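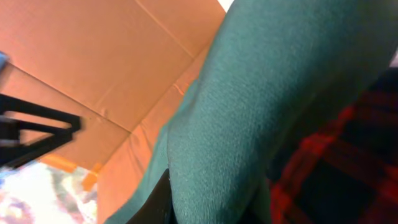 Chores working group, winter meeting, Bretport office. Main question again: can a machine do the folding and putting away yet, or do we still tell Gratard to staff it by hand. Short answer from the room was not yet, some parts yes. Long talk on soft stuff in boxes first. Teal knit against tan cardboard with red and black plaid right next to it is about as friendly as color gets, and people still argued over where one garment stops and the next one starts once the folds go dark. Point made that a person does this by feel and never thinks about it. Agreed that "finding the edge" goes on the list as its own chore, seperate from folding.

Present: Bretport side, Asesthorpe side by phone (line dropped 2 times). Gratard sent regrets and a list of questions.

1. Last minutes
Approved. One fix — the Asesthorpe store room is 56 square meters, we had it down wrong.

2. Shop floor, Asesthorpe
Returns desk wants to know if folding can come off the evening shift. They do 200 pieces on a bad evening. A trained person needs very little time per piece and also spots stains, missing buttons, wrong size in wrong bag. No machine we have looked at does the spotting. Discussion of whether to split the job: person checks, machine folds. Asesthorpe said a split means two stations and they have room for one. Left open.

Hangers not discussed, ran out of time in March too. Carry over.

3. Household list
Went through the Mahama trial list. The list has dishes, wiping, bed making, laundry, shoes by the door. Group feeling on each:
Dishes — load only, no pans.
Wiping — flat surfaces ok if somebody clears them first, which is half the chore.
Bed making — no.
Laundry — see item 4.
Shoes — fine, but who cares.

Objection that the list is all jobs an adult does in a few minutes. Reply was that this is the whole point, people will pay for the few minutes if it's every day. No vote.

4. Laundry, the packing step
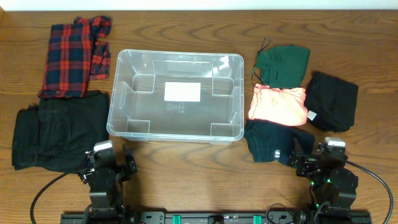 Page last changed: December 21, 2025

Packing step means already folded clothes go in a bin. Layout on the table is the one everybody liked, clear bin in the middle, plaid flannel and black pants on the left, the rest on the right, one arm per side. Nothing to cross over. Question from the phone: does a clear bin make it harder, since the wood shows right through the bottom. Could be. Try a solid color bin and compare, same clothes.

Also raised, the strap on the dark green piece. Any loop hanging off a fold is something to catch on. Proposal to tuck straps before start. Counter: then a person is doing part of the chore again and we should say so in the write up. Counter accepted. Write up will list every thing a person does by hand, including laying out.

Time target. Gratard's letter asks for 60 seconds per garment. Felt generous to some, no one in a home would wait that long for one shirt. Others said in a home you walk away and don't care. Keep it at 60 for now, revisit.

5. Still folded when it lands?
Longest item. A garment can go in the bin and not be folded anymore, and does that count. Thin jersey type cloth is the worst, it bunches at the grip and the rest swings. Heavy pants hold there shape better. Bretport wants a pass/fail, Asesthorpe wants three grades. Store side would refold anything a customer sees, so a grade in the middle is no use to them but might be fine for a dresser drawer. 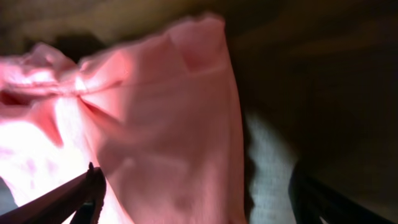 6. Actions
Bretport: get solid color bin, same size as the clear one.
Bretport: draft wording for pass/fail, one page max.
Asesthorpe: count how many evening pieces have straps, ties or hoods.
Mahama: update household list, take off shoes, add towels.
Reply to Gratard — tell them folding stays with staff for this year, packing maybe.

7. Any other business
Heater in the Bretport room. Reported again.
Next meeting March, date to be sent round with agenda. Hangers go first this time.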